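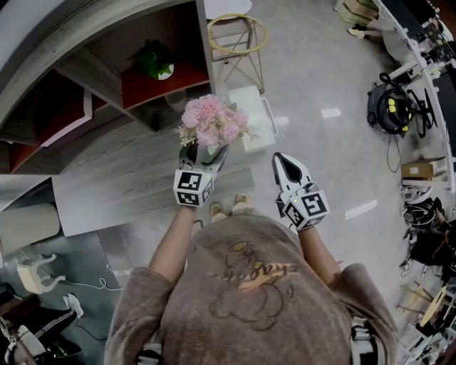
飾り棚の手前の低い台と、ピンクのカーネーションの造花

造花の手入れと飾り棚まわりの片付け

造花は水やりがいらないので、飾ったきり何か月も触らないことが多い花です。ほこりは花びらの重なりと茎の付け根にたまり、色がくすんで見えてきます。このページでは、カーネーションのような花びらの多い造花の手入れと、棚、床、コードの片付けをまとめます。

用意するもの
・毛先のやわらかい刷毛(化粧用の古いものでよい)
・ドライヤー(冷風が出るもの)
・中性洗剤、洗面器
・乾いたタオル 2枚
・マイクロファイバーの布
・面ファスナー式の結束バンド
・新聞紙

ふだんのほこり取り

花束は茎をまとめて持ち、花を下に向けて新聞紙の上で軽く振ります。花の部分をつかむと花びらの形が崩れ、布製のものは縁がほつれてきます。持つのは必ず茎です。

振っても落ちないほこりは刷毛で払います。花の中心から外へ向けて動かすと、花びらがめくれません。小花の枝は折れやすいので、片手で枝元を支えながら先のほうへ払います。最後にドライヤーの冷風を斜めから当てます。温風は接着剤がゆるむことがあるので使いません。

月に一度この手順を通しておけば、洗うのは年に一度か二度で足ります。

洗うとき

最初に、裏側の目立たない花びらを湿らせた白い布で押さえ、色が移らないか確かめます。色が付くようなら水洗いはやめ、刷毛だけにします。紙製の花や、茎に紙テープを巻いたものも洗えません。

1. 洗面器に38度くらいのぬるま湯を張り、中性洗剤を数滴入れる。
2. 茎を持って花の部分だけを浸し、静かに上下させる。こすらない。
3. 水を替えてすすぐ。泡が出なくなるまで繰り返す。
4. タオルではさんで水気を取る。絞らない。
5. 花を下にして吊るし、日の当たらない風通しのよいところで乾かす。

茎の中には針金が入っているものが多く、切り口から水が入るとさびます。浸すのは花の首までにして、茎は固く絞った布で拭きます。花びらの形は、半乾きのうちに指で整えておきます。乾いてからでは直りにくくなります。

棚の掃除

棚は上の段から下の段へ進めます。物を全部おろしてから拭くのが早道です。おろした物を床に並べると足元が狭くなるので、低い台やベンチがあればそこを仮置き場にします。台がなければ、ふたの閉まる段ボール箱を一つ使います。

木目調の板は、木目の向きに沿って乾いた布で拭きます。手あかが気になるところだけ水拭きし、すぐに乾拭きします。濃い赤の背板はほこりの筋が目立ちます。棚板と背板の境目は、布を指に巻いて端から端まで一度でなぞってください。往復させると、取ったほこりをまた広げてしまいます。

鉢を戻す前には鉢底も拭きます。白い鉢は底の汚れが棚板に輪になって残りやすいので、薄いフェルトを貼っておくと安心です。本物の植物なら受け皿の水も捨てます。

花を飾る位置

棚の前に低い台がある場合、花束は台の端から少し奥に置きます。端に寄せると通るたびに服が触れ、花の向きが変わってしまいます。花瓶を使うなら、口が狭く底の重いものが向いています。造花は茎が軽く、上のほうが重くなりがちです。花瓶に小石を入れると倒れにくくなります。

直射日光の当たる段は避けます。特にピンクは色があせやすく、片側だけ白っぽくなります。窓の近くに置くときは、ほこり取りのついでに花束を半回転させておきます。

床とコード

つやのあるタイルの床は、ほこりも足跡もよく見えます。先に乾いたモップで砂を取り、それから水拭きします。順番を逆にすると、砂で細かい傷がつきます。水拭きのあとは乾いた布でもう一度拭くと、筋が残りません。

コードリールは机の脇など、人が通らない側に寄せて置きます。床を横切るコードは、できるだけ壁や家具の縁に沿わせます。どうしても通り道を渡すときは、配線カバーをかぶせてください。長く使うときや消費電力の大きい器具をつなぐときは、コードを全部引き出します。巻いたままだと熱がこもります。

机の上の機器のコードは、一本ずつ行き先を確かめてから束ねます。結束バンドはきつく締めず、指が一本入るくらいの余裕を残します。使っていないコードは抜いて輪にまとめ、何のコードか書いた紙を巻いておくと、次に探さずにすみます。

空き箱と腰掛け

段ボール箱は、中身の入ったものと空のものを分けます。空き箱はその日のうちにたたみ、重ねるなら重い箱を下にします。床に直に置くと湿気を吸うので、しばらく残す箱はすのこに載せます。

背の高いスツールは、掃除の前に別の場所へ移します。細い金属の脚は乾いた布で拭き、脚先の保護キャップが外れていないかも見ます。外れたまま使うと、タイルに丸い跡がつきます。金色の部分に研磨剤入りの洗剤を使うと、色がはげることがあります。

脱いだ靴を部屋の隅に置いたままにしていると、掃除のたびに動かすことになります。置き場所を一か所決め、小さなマットを敷いておきます。

時間の目安

花のほこり取りと棚一台の拭き掃除で45分ほどです。コードの整理は別の日に回してかまいません。花を洗う日は、乾くまで吊るしておく場所を先に空けておいてください。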